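Budget for the Table, Too

Most requests for a two-arm work cell that cross my desk have one large number on the first line and very little underneath it. The arms are quoted to the dollar. The mounting, the power, the cabling and the hours are left to a row marked "misc." I think that row should be written first.

My own record here is poor. When we planned the Sustell bench, I approved a budget in which the arms took up nearly all the money. By April we had filed 31 separate purchase orders for parts that were not in the plan, and none of them was unusual. They were mounting plates, aluminum profile, power strips, longer cables, cable ties and a second set of gripper fingers. Each order was small. Together they used 208 staff hours, mostly spent waiting for approvals, and those hours were never charged to the project.

Marek Vávra, who ran purchasing at Zundirby then, argued that small parts should come out of general stock. I disagree. General stock hides the cost, and the next team to plan a bench copies a figure that was wrong the first time. 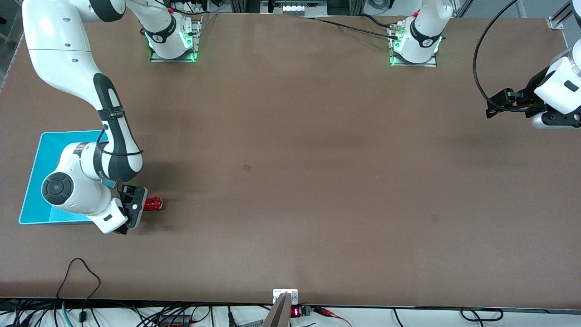

A two-arm cell with a shallow tray and a small red object on the table.

Consider what a cell like this one needs before any useful work can be done on it. Both arms stand on metal plates. Each has its own cable run. There is a power strip, a small module with a red LED readout, and a terminal block with wires coming off it. A tray is the cheapest item in any such list and the one most likely to be changed, as its size and position decide how far the arm has to reach. I would buy three sizes at the start.

The same goes for cables. A cable that is long enough on a drawing is often too short once the arm has to swing through its full range - and the replacement has a lead time. At Sustell ours came to 982 dollars in replacements, all of it avoidable with one afternoon and a tape measure.

Tatiana Sýkora at Josodis uses a rule I have since adopted: no arm is ordered until the table it will stand on has been drawn, with every plate, cable and connector given a part number. Ďurica, our integrator, disliked this at first because it delays the main order by about 3 weeks. The delay is real. I would still take it over an arm in a crate, with the warranty running, while someone looks for a plate with the right hole pattern.

For next year's plan I have asked that the arm quote be moved to the last page.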